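# About Terska

Hello, and thanks for stopping by! Terska is a small research company working on how robot hands learn to handle ordinary hardware: nuts, gears, caps, plugs, the fiddly bits that live in the bottom of every toolbox. We build learning methods, we test them on real parts, and we write up what we find in language that (we hope) a curious teenager or a busy factory manager could follow over a cup of tea.

If you've come from the Gutden report and only want the numbers, they're a little further down. If you've got a few minutes, though, we'd love to tell you how we got here.

## How we started

Terska began in a rented corner of the old Alvarado building, with one arm, a second-hand hand and a landlord who was very patient about the noise. Back then we were trying to do what a lot of people were trying to do, which was to write out every movement in advance. Go to this spot, close the fingers this much, lift, move left, let go. It was lovely when everything was lined up with the tape marks, and hopeless as soon as a part had been nudged the width of a thumbnail.

After one particularly long winter of nudged parts we changed our minds. We started guiding the hand through the job ourselves, over and over, and recording what it saw and felt while we did it, and then training a model on those recordings. Plenty of groups were already working this way and we don't claim to have invented it. What we had was a stubborn interest in one piece of the problem, the moment when a small, heavy, awkwardly shaped thing is held between fingertips and might be about to turn.

That piece is still what we spend most of our days on, and we haven't got tired of it yet!

## What we work on

Our main project is called Bisov. It is a training method for multi-fingered hands, and the idea behind it is quite homely. When you pick up a gear from a bench, you don't plan the whole trip from bench to bin. You get hold of it, you feel how it's sitting, you shift your fingers a little, and only then do you really commit to moving. Bisov learns those two parts separately. One model looks after the hold, updating quickly and making small corrections. A slower one looks after where the arm is heading, and it is allowed to wait until the first one is content.

We tried it the other way for a long time, with a single model doing everything, and it was always in a hurry. It would set off for the bin with a gear hanging by one tooth. Letting the travelling part wait was suggested over lunch as a bit of a joke, and it went into the code that same afternoon.

Most of our sessions are built around sorting. Parts go down on a mat, the hand picks them up one by one, and a bin stands nearby to take them. We like hexagonal nuts in mixed sizes and spur gears, because a nut has nice flat sides and a hole in the middle that fingers love to slip into, and a gear has an edge that never gives you the same contact twice. We're also very fond of a bench that looks like a bench. Our test tables have other things on them, and we leave them there, as a model that only copes with a bare tabletop won't be much use to the people we're hoping to help.

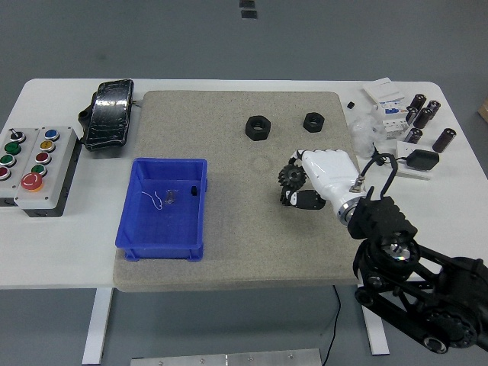

*A spur gear at the fingertips, with two black hex nuts on the mat and the blue bin to the left.*

The textured mat deserves a kind word, by the way. We went through all sorts of surfaces before settling on a speckled one, and our favourite argument in the lab (a friendly one, mostly) is still whether a rough surface makes the first grasp easier or simply makes us lazier about fingertip placement. There are good points on both sides and we'll publish something once we've stopped arguing.

## What we've found so far

The Gutden report is our largest piece of work to date. It covers 1073 recorded demonstrations of picking and placing small hardware, all guided by our own staff, who now have very strong opinions about gears. We set 73 of those aside for checking and trained on the remaining 1000.

The result we're proudest of has to do with recovery. With the single model, a part that began to turn in the fingers was usually a part on its way to the mat. With Bisov, the hand much more often paused, settled its grip and carried on. You can see it in the recordings as a tiny hesitation, very like the one you make yourself when a wet plate shifts in your hands. No one programmed that pause as such, and the first time it showed up we played the clip back until the kettle had boiled dry.

There was a less cheerful finding too, and we put it in the same report. The method is slow. Waiting for a good hold costs time on every single pick, including all the easy ones that never needed it, and for large nuts the old single model was every bit as reliable and a good deal quicker. We're now working on letting the hand judge for itself when to be careful. Early trials used batches of 20 parts, which is far too few to brag about, so we won't.

We also haven't solved thin things. Washers, bits of string, anything that lies flat and has no edge to speak of, they all remain a bit of a sore point around here.

## How we like to work

We keep our failed attempts. Every dropped nut is saved and labelled alongside the tidy picks, and when we share data with partners they get the drops as well. We've learned more from an afternoon of things going wrong than from many a smooth demo.

We run with two people in the lab whenever an arm is powered, one guiding and one within easy reach of the emergency stop. New staff and students learn the stop button before they learn anything else, and they don't touch the guiding controls until they've practised with it.

And we try to keep the place neighbourly. Our doors are open to school groups each June, when visitors can have a go at guiding the hand themselves. It's much harder than it looks, and the children are nearly always better at it than their teachers.

## Getting in touch

We're always glad to hear from manufacturers with an awkward part, from researchers who'd like to try Bisov on a different hand, and from students looking for a placement. If you're sending us parts to try, please post at least two of each (we do lose them under the furniture) and pop in a note saying what they're for and which way up they normally sit.

You'll find us on the ground floor of the Alvarado building, in a rather bigger corner than the one we started in. Ring the bell and give us a minute, as whoever is guiding the arm will need to park it before coming to the door.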